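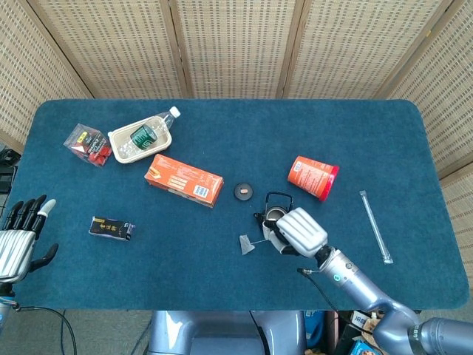 Zwischenbericht zum Arbeitspaket »Zweiarmiges Greifen am Serviertisch«
Stand: 27. März 2023

1. Gegenstand

Gegenstand der Erprobung ist das zweiarmige Handhabungssystem Clella in der vom Anbieter Prusto gelieferten Ausstattung mit zwei mehrfingrigen Händen. Zu klären ist, ob das System für Aufgaben der Getränkeausgabe in kleinen Einrichtungen beschafft werden kann und welcher Anpassungsaufwand dabei anfällt. Die Arbeitsfläche ist mit blauem Teppich bezogen und nach hinten und zu den Seiten durch einen geflochtenen Paravent abgegrenzt. Gegriffen wird die kleine Kanne am schwarzen Bügelgriff; der Teebeutel hängt dabei an seinem Faden unter der Hand und liegt auf dem Teppich auf. Dieser Fall ist im Prüfplan als eigene Klasse geführt, da Faden und Beutel von der Greifplanung nicht als Teil des Objekts erfasst werden.

2. Stand der Arbeiten

Im Berichtszeitraum wurden 182 Greifversuche durchgeführt und ausgewertet. Davon entfallen 39 auf Gefäße mit Henkel oder Bügel, die übrigen auf Verpackungen, Flaschen, Becher und Kleinteile. Die Objekte werden vor jedem Durchgang neu verteilt, auch in ungünstigen Lagen. Auf dem Tisch befinden sich deshalb unter anderem eine liegende Wasserflasche, deren Verschluss über den Rand des Tabletts hinausragt, ein umgelegter Pappbecher und ein verpackter Trinkhalm.

Die Kalibrierung beider Arme ist abgeschlossen. Die Anbindung an die Ablaufsteuerung Aidoo läuft seit der sechsten Projektwoche ohne Abbrüche. Offen ist die Übergabe von der einen in die andere Hand; hierfür liegt bisher nur eine Simulation vor.

3. Ergebnisse

Starre Quader werden sicher aufgenommen, sofern sie nicht unmittelbar an einem Nachbarobjekt anliegen. Bei Folienbeuteln hängt das Ergebnis stark von der Füllung ab. Der Bügelgriff wird in der Regel im ersten Anlauf umschlossen. In 12 der 39 Versuche mit Henkel oder Bügel musste jedoch nachgefasst werden, weil sich das Gefäß beim Anheben um die Griffachse drehte. Für eine Kanne mit Flüssigkeit wäre das nicht zulässig. Alle Versuche mit Gefäßen wurden bisher ohne Füllung gefahren.

Der Trinkhalm bleibt das schwierigste Objekt. Die Finger sind für flache, dünne Teile zu breit, und auf dem Teppich fehlt eine Kante, gegen die geschoben werden könnte. Der Anbieter hat schmalere Fingerkuppen in Aussicht gestellt – ein Liefertermin wurde nicht genannt.

4. Abweichungen vom Plan

Die Versuche mit dem Vergleichssystem Feta haben sich um zwei Wochen verschoben, da die Steuerung mit veralteter Firmware geliefert wurde. Der Rückstand wird durch eine verkürzte Einrichtphase ausgeglichen. Kostenwirksam ist die Verschiebung nicht. Vom Ansatz für Verbrauchsmaterial sind 20 Prozent abgerufen, was unter dem Planwert liegt.

Die Kabelführung an den Handgelenken entspricht nicht dem Angebot. Vereinbart war eine innenliegende Verlegung, ausgeführt sind außen geführte Leitungen. Der Mangel wurde schriftlich angezeigt.

5. Nächste Schritte

Im April beginnen die Versuche mit gefüllten Gefäßen, zunächst mit kaltem Wasser und reduzierter Geschwindigkeit. Parallel wird die Greifplanung um anhängende Teile wie Fäden und Etiketten erweitert. Die Beschaffungsempfehlung wird bis zum Abschluss der Vergleichsversuche mit Feta zurückgestellt. Eine Anpassung des Mittelabrufs wird derzeit nicht beantragt.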